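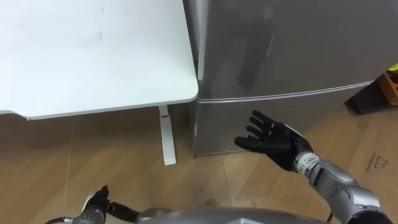 Figure 3. Head camera view of the bimanual platform at the refrigerator station, right hand open in front of the lower door.

4.2 Comparison of Hand Controllers at the Refrigerator Station

The experiments in Section 4.1 considered each hand in isolation, with the arm locked and the object presented on a stand. The present section extends the comparison to a household setting in which both arms are active and the working volume is limited by furniture. Two controllers were evaluated on identical hardware. The first, referred to as Losov, is a position controller that closes each finger along a fixed synergy and stops when the commanded posture is reached or the motor current exceeds a preset limit. The second, referred to as Brernero, regulates motor current in each finger separately and allows the posture to settle around the object. Arm motion was commanded by the same teleoperation interface in both conditions, so that differences in outcome could be attributed to the hands.

The station consists of a white table and a refrigerator placed close together, with the robot facing the gap between them. The arrangement was chosen after a pilot study in January, in which a wider spacing allowed operators to complete most transfers with one arm and the second hand contributed little. With the narrower spacing, the approach path of the left arm passes near the table edge and that of the right arm is bounded by the refrigerator. Collisions with either surface were recorded as contact events and did not end the trial unless the operator released the object.

Both end effectors are five-fingered anthropomorphic hands. No changes were made to the fingers or palms between conditions, and no gloves or adhesive pads were used. Before each block the operator performed a short calibration, opening and closing both hands fully and then holding the right hand open in front of the refrigerator door. The calibration posture provided a common starting point for the wrist angles, which had been a source of drift in the earlier experiments.

4.2.1 Task and Objects

Three task variants were defined. In the first, a single bottle is held in one hand, offered to the other, and taken up by it. In the second, each hand holds a bottle of a different size, and both must be kept under control while the arms move in front of the open drawer. In the third, a bottle is placed in or removed from the refrigerator compartment while the free hand remains in a ready posture.

The objects were ordinary filled containers. Filled bottles were preferred to empty ones for two reasons. An empty plastic bottle deforms under light pressure, and the position controller then reports a closed grasp where the object is only pinched at the wall. A filled bottle also carries a moving load, and its center of mass shifts as the wrist rotates. This second effect was of particular interest for the current controller, which had been tuned by Idris Morris on rigid cylinders and had not previously been tested with liquids.
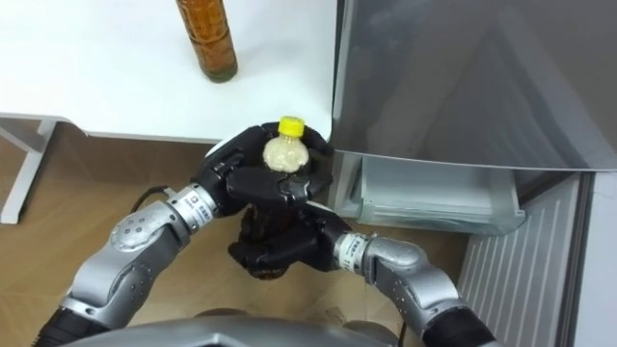 The two-bottle variant places the greatest demand on coordination. The hands work one above the other, a small clear bottle with a yellow cap in the left and a dark brown bottle in the right, and the space available to each wrist is reduced by the presence of the other. Operators reported that the upper hand obscured their view of the lower one for much of the motion. The head camera was the only view provided during the trials, and it was not possible to confirm finger placement on the lower bottle from that view alone. Under Losov, operators tended to compensate by commanding a fuller closure than was needed. Under Brernero, the same command produced a steadier grasp force, although the final posture of the fingers was less predictable from one attempt to the next.

The order of conditions was alternated between operators. Junpei Ishida and Zuzana Vaněk had prior experience with the teleoperation interface; Bronwyn Quinlan had used it only for the calibration exercises. Eirlys Yorath supervised the station and reset the objects between trials, and did not operate the robot. A total of 113 trials was retained for analysis after the removal of 14 in which the interface lost its connection to one of the arms. The removed trials were spread over both conditions and were not repeated.

4.2.2 Measures

A trial was scored as complete if every bottle reached its target hand or surface without being dropped and without assistance from the supervisor. Partial completion was not credited. Slip was estimated from the change in finger joint angles while the arm was in motion, with a threshold set separately for each finger during calibration. Motor current was sampled at 800 Hz in both conditions, and the same filter was applied to the recorded signal before comparison. Video from the head camera was reviewed afterwards by two of the authors, who marked regrasps by hand. Where the two sets of marks disagreed, the trial was reviewed a second time and a single value was agreed upon.

It should be noted that the slip estimate is indirect. A bottle that rotates within a stable grasp produces little change in joint angle and would not be detected. The Stukside fingertip sensors described in our earlier report would have provided a direct measure, but their wiring restricts flexion of the fingers and they were judged unsuitable for a comparison in which posture is itself under study.

4.2.3 Results and Observations

Both controllers were able to hold all of the bottles once a grasp had been established. The differences lay mainly in how the grasp was acquired and in how it was released. Regrasps were marked in 41 trials, the larger share of them under Losov. In most of these the fingers had closed unevenly, with one or two reaching the current limit before the thumb had made contact. The operator then opened the hand, adjusted the wrist, and closed again. Under Brernero the fingers that arrived first continued to yield slightly while the others closed, and a second attempt was needed less often.

Contact with the table edge occurred in both conditions and was more common among left-hand grasps made high on the bottle. The forearm must be raised for such a grasp, and the bottle is then brought close to the corner of the tabletop. No relationship was found between contact events and the choice of hand controller, as would be expected given that arm motion was commanded in the same way throughout.
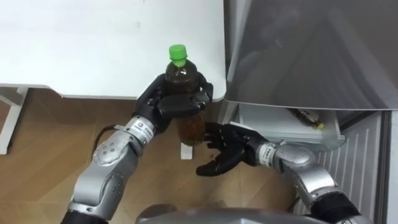
Transfers from the left hand to the right showed a clearer separation. The receiving hand is held open near the lower half of the bottle, and the outcome depends on when the giving hand begins to relax. The position controller releases along the same synergy by which it closes, so that all of the fingers open together. If the receiving hand has not yet made firm contact, the bottle is briefly supported by friction on one side only. The current controller permits a gradual reduction in force, and operators made use of this by waiting for a visible response in the receiving fingers before completing the release. Transfers under Brernero therefore took longer. The additional time was considered acceptable for this task, but it may not be so in applications where throughput is a concern.

A green-capped bottle of dark brown liquid proved the most dependable object for the transfer variant. Its height leaves room for one hand around the upper half and another below, an arrangement which the small yellow-capped bottle does not allow. With the smaller bottle, the fingers of the two hands interfered during transfer, and operators frequently chose to set it down in the refrigerator compartment and pick it up again with the other hand. This strategy was permitted under the protocol. It does, however, replace a direct transfer with a placement followed by a grasp, and the corresponding trials are reported separately in the appendix.

Cable routing affected the left arm more than had been anticipated. The cable beside the left wrist limits rotation toward the outside of the workspace, and two of the operators adopted a habit of approaching from above in order to avoid tension on it. A revised wrist assembly from Gough, in which the cable passes through the joint, has been fitted to a second platform and will be assessed under the same protocol.

4.2.4 Limitations

The comparison was conducted with a single robot and a small group of operators, one of whom was new to the interface. Learning over the course of the blocks cannot be fully separated from the effect of the controller, although alternating the order of conditions should reduce its influence. All of the objects were bottles, and the findings should not be extended to flat or soft packaging without further work. The reliance on a single head-mounted view is also likely to have favored the current controller, which tolerates errors in hand placement that an additional camera would have allowed the operator to correct. Section 4.3 examines this question by repeating the transfer variant with a camera mounted at each wrist.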